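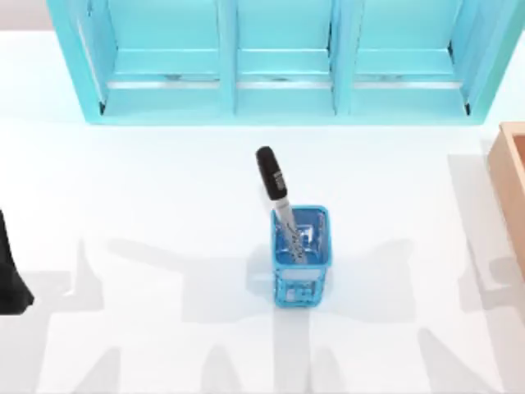
Three-compartment shelf unit in turquoise, on a white tabletop.

Flavetti Shelf Finishes: Frequently Asked Questions
Last revised 2020-03-31

Which paint should I use on bare MDF?
Seal the cut edges first. MDF edges take up far more paint than the faces and will stay rough if they are coated directly. Use a solvent-based primer or two coats of thinned wood glue, sand with 240 grit, then apply the Ronda base coat. Water-based primer is acceptable on the faces but raises the fibers on the edges.

Can I paint over melamine?
Yes, after abrasion. Scuff the surface until the shine is gone, wipe it with denatured alcohol, and use a bonding primer. Ordinary wall primer will peel at the corners. Wait 24 hours before the first color coat.

How many coats of color are needed?
Two over white primer for most shades. Strong blues, greens and reds contain little white pigment and often need three. A gray primer reduces this for the darker shades in the Pärn range but dulls the lighter ones.

My dividers are already fixed in place. How do I paint the inside corners?
Cut in the corners with a half-inch angled brush, then roll the flat areas while the brushed paint is still wet. Work one compartment at a time, back panel first, then sides, then floor.

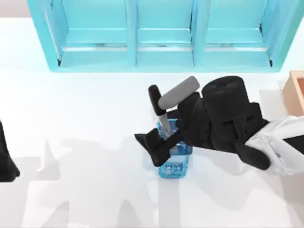 Paint tends to collect where a side meets the floor, so check those joints again after five minutes and draw out any excess with a dry brush. Once it has skinned over, leave it alone and sand it the next day.

What is the difference between dry and cured?
Dry means the solvent or water has left the film. Cured means the film has reached full hardness. Ronda is dry to the touch in two hours and cured in 21 days at room temperature. Objects placed on a shelf before then may stick or leave marks - books and glazed pottery are the usual offenders.

Does a white surface need a clear coat?
Only if it will be wiped often. Use a water-based acrylic. Oil-based varnish yellows, and on white the change is visible within a year.

Can two batches of the same color differ?
Slightly. The batch number is printed on the lid. Batches 1692 and 2864 of Pärn are both within tolerance but should not be used on the same piece. If you must combine cans, mix them in one bucket before starting.

Who answers technical questions?
Tyyne Kallio handles primers and adhesion. Margus Kalniņš handles color matching and will need a painted chip at least one inch square. Replies in April may be slower than usual - please include the batch number with the first message.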